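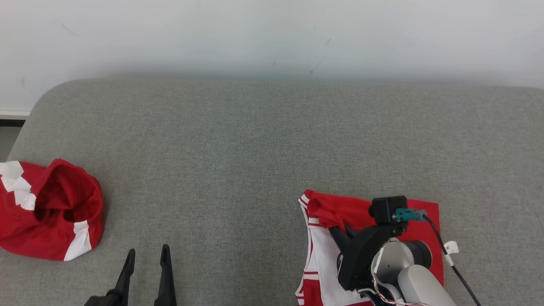 The Belatach lights have now been part of our working lives for the first half of the grant period, and we are more excited about this series than we were when we wrote the application. For anyone at the Thoroddsen Fund coming to the file new: people living above the Belatach reservoir have reported silent orange lights over the water for generations, and our documentary series asks what they saw, who they told, and what became of the reports. We are making it small and plain, and the talking parts need very little. A gray upholstered seat with a white wall behind it, scuff marks included, does the job better than any spooky set with a smoke machine, and people forget they are being recorded much sooner.

Where we are

We planned nine episodes. Two are finished and have been sent to you with captions. The third has a full rough cut and is waiting on music. The fourth and fifth are recorded but not yet assembled, and everything after that exists as outlines and a very crowded wall calendar. That puts us a little behind the schedule in the application (we had hoped to have the third one locked by February) but the delay comes from good news, explained in the next section.

The archive

When we applied, we thought we would be working from newspaper clippings and a handful of letters. Then the old Plusgate radio station cleared out its basement and let us go through the listener mail before it went to the county. What a week! The late-night call-in show had kept everything: postcards, sketches on napkins, cassette tapes, a hand-drawn map with the tide tables of a completely different lake on the back. We have now logged 275 separate reports of lights over or near the water. Of those, 83 give a time of night clear enough to check against sunset, moonrise and the old dam work records.

We want to be careful about what that does and does not show. A good number of the reports fit headlights on the Cusbridge road, which bends so that cars coming down the hill point straight across the reservoir. We went out and tried it, and the effect is really lovely -- a slow orange glow that seems to hang and then slide. Others fit a bright planet sitting low in the west. What is left over is a smaller pile that we can't explain yet, mostly from before the road was paved. We don't say anywhere in the series that these were craft, spirits or a secret program. We do let people who believe each of those things speak for themselves at proper length, and we think viewers will enjoy making up their own minds.

Interviews

Finding people was the part we worried about most, and it has gone better than expected. Word got around after we put a notice in the Cusbridge library, and we began hearing from families who had never told the story outside the kitchen. Several asked to appear by voice only, and we agreed. One former dam worker walked us through the night shift hour by hour and gave us the best explanation so far for the "three lamps" sightings, which will carry most of episode four.

We have had less luck with official records. Our request for the reservoir authority's incident logs came back with half the pages missing, and a second request is still open. If it is refused we will say so on screen and move on.

Money

Spending is close to plan. Travel came in under, mainly from recording several people on each trip. Tape transfer came in over, because we had not budgeted for any cassettes at all. We would like your permission to move the unspent travel money into transfer and cleanup. No increase in the grant is requested.

What comes next

-- Finish music and sound for episode three
-- Assemble episodes four and five
-- Film the road test again on a clear night, from both shores this time
-- Hold an open screening in Cusbridge and record what people tell us afterward
-- Put the report log online, with names and addresses removed

The log is the piece we are proudest of so far. Anyone will be able to sort it by year, color, direction and weather, and argue with our notes. We'll send you the test link as soon as the search box stops losing the postcards.

Filed under: Grants & Updates, Unexplained, Behind the Series

9 comments | 83 shares

Contact the production office | © Belatach Lights Project | Back to top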